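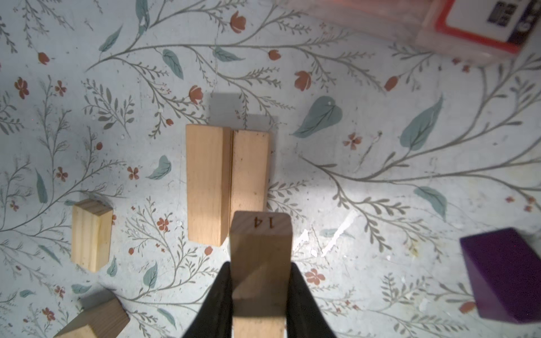 Mpho Potgieter wrote back to my last post to ask why anyone over the age of ten would keep score on paper when every phone has a calculator in it. Fair question! I've been chewing on it since breakfast, so you're all getting a thread.

I learned to keep score from my aunt in Pesbridge, at her kitchen table, in the summer of 1989. Rummy mostly, and dominoes when it rained. She had a green notepad from the Ostrowski hardware store and she would not let you touch the pencil until you'd won a hand.

So I didn't touch the pencil until July.

The paper sheet does a thing the phone doesn't, for me anyway. You can see the whole night on it. You can see where my cousin went quiet and then took three hands in a row, and where somebody spilled root beer on the second column.

Also everybody can lean over and argue with it. I've never seen a good argument over a phone app. You get a number and that's the end of it -- where's the fun?

Now, the actual method, for those who asked. One column per player, initials at the top. Write the new running total each round and leave the old one alone. Don't erase. If you got it wrong, put a line through it and write the right one next to it.

Do your adding out loud. My aunt was strict about this and I used to hate it, but the whole table hears the mistake and somebody always jumps on it. Kids get fast at it too. My youngest is 4 and already yells "no, TWENTY" at her brother, sometimes correctly.

We play at my place in Driden most weeks now, same rules, different notepad. If you start a game, you finish it. If you're ahead by a mile, you still have to let people catch up on snacks.

Mpho, to your other point, yes, I have lost a sheet before. It was the long rummy game from last winter and my brother-in-law still says he was winning. He was not winning. I'd know, I did the adding.

Anyway I'm out of pencils, does anybody have a kind they like? Soft lead, real eraser, nothing mechanical please -- I lose the little caps.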